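# 篮子救不了你的客厅

十二月还没过完,收纳类的推送已经把我的手机塞满了。标题大同小异:换一批篮子,换一种人生。我去年二月信过一回,花200块买了两个编织筐放在玄关,半年以后,筐里装着过期的优惠券、一把不知道开哪扇门的钥匙,还有三只落单的手套。人生没有换,只是找东西的时候要多翻一层。

所以编辑部让我写“家居编织与金属管架”这个题目时,我先提了条件:不写样板间,不用“治愈”两个字。她答应了前一条。

先说篮子。现在市面上卖得最好的是深棕色、粗绳、长方形的那一类,线上小店Carico有一个系列,Nermont也有一个,放在一起我分不出谁是谁。店家的说法是“透气”“有呼吸感”。透气我同意,编织的东西总归有缝。至于呼吸,我对着它坐了一下午,没听见。

真正值得看的是筐底和筐壁的区别。很多人挑篮子只看外形和颜色,很少把头伸进去。底编得密不密,决定了你能不能往里放零碎;壁编得松不松,决定了别人隔着多远能看见你放了什么。 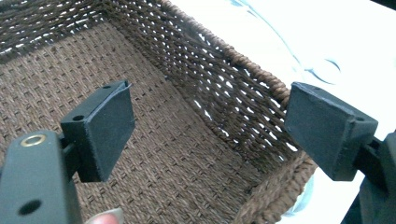
*深棕色绳编长方筐:底部细密,侧壁疏朗,边沿是一道粗辫。*

这种底密壁疏的做法我不反感。放毛巾、放毯子、放几本杂志都说得过去。放充电线就算了,线头会从斜缝里钻出去,你往外一拉,整捆跟着打结。放猫更不用提,我家那只两天就把一只旧筐的边沿啃出了毛。

边沿其实比筐身更要紧。手每天抓的是那里,往架子上推、往外拖,磨的也是那里。做过十几年编织进货的Brijesh Singhal在电话里跟我讲,他验货先捏边,再翻底,最后才看颜色。我问他颜色为什么排最后,他说客人家里的灯跟店里的灯不一样,看了也白看。这句话我建议印在所有网店的详情页上。

他还劝我不要迷信“纯手工”。手工编的筐四个角很少一样高,摆在地上看不出,一上架就歪。有人喜欢这个歪,肯为它多付钱,那是另一回事。我的看法是,假如一只筐歪得需要店家专门写一段文字解释,价钱就该往下走。

再说管架。

这两年跟篮子捆在一起卖的是金属管:挂衣架、毛巾架、带弯头的边几架,银灰色,细细的,号称“轻”。Pandey家居店今年的秋冬册子里,每两页就有一根弯管从画面边上伸进来。我翻到后面有点头晕,以为自己在看水暖目录。

弯管是好看的,这一点我认输。一根直管到顶上拐个圆弯再接回来,眼睛顺着走很舒服。我的疑问都在接头上。弯管和直管碰在一起的那个地方,是焊的,是插的,还是拧的,册子里从来不写,店员也多半答不上来。我在Pandey问过三位,得到“很结实的”“都一样的”和“您可以放心”。
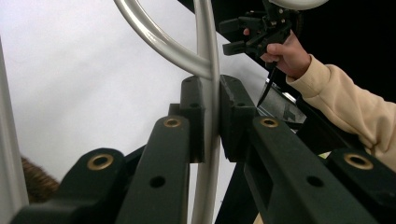

问店员不如自己动手。用两根手指捏住直管,靠近接头,轻轻转一转。会转的,挂上冬天的大衣以后就会慢慢朝一边偏。不会转的,再听一听:敲一下上面的弯,声音干脆的一般没什么毛病,带一点沙沙声的,里面多半有松动。这法子是家具维修师傅Siamak Jalali教的,他本人说不出什么道理,只说修了这么多年,响的那些总是先送回来。我拿去试了自己家里的两件,一件响,一件不响。响的那件目前还站着,我打算等到它不站为止。

尺寸也是个坑。落地挂架的标高常写172厘米,听上去正好,可那是到最高处的弯顶。真正能挂衣服的横段比这低一截,长大衣的下摆就拖到地板上,或者拖进你刚买的篮子里。买之前把家里最长的那件衣服拿出来量,从衣领量到底,再加上衣架钩子的高度。四件里有一件拖地,你就会天天看见那一件。

至于篮子和管架要不要成套买,我查了Plaronent的套装价,一架两筐,比分开买便宜将近200块。听着划算,问题是套装里的筐偏浅,尺寸是照着架子底层定的,离了那个架子哪儿也放不合适。等你明年想换架子,筐也得一起换。便宜的那点钱,店家迟早收得回去。

有读者可能要问,照这么说什么都不用买了。也没有那么绝对。我玄关那两只筐,前阵子清空了一只,改放围巾,倒是一直用得挺好,原因说穿了很乏味:里面只放围巾。另一只还是老样子,钥匙还在,我仍然不知道它开哪扇门。

如果一定要给个顺序,我会先收拾出要放的东西,摊在地上,再去量柜子和墙角,然后才打开购物软件。大多数人是反过来的,我也是反过来的,直到现在看见深棕色的绳编筐打折,手指还是会自己点进去。上个礼拜又收藏了一只,带盖,没有写底是怎么编的。我给店家留言问了,对方回了一个笑脸。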